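Maintenance Notes from the Wokwood Cell

The gripper on our assembly cell is inspected every 2000 cycles, and its finger linkages are cleaned at the same time. Hiba Akl keeps the log. At the January inspection she recorded play in one linkage, and the pins were replaced at cycle 2750.

After any work on the fingers, the pick positions for the processor and the memory are taught again, beginning at the parts fixture.
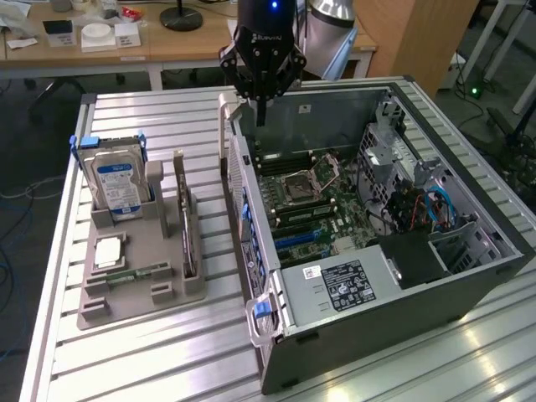

The arm is run at reduced speed for the first 4 passes. Normal speed is restored once Hiba has signed the log.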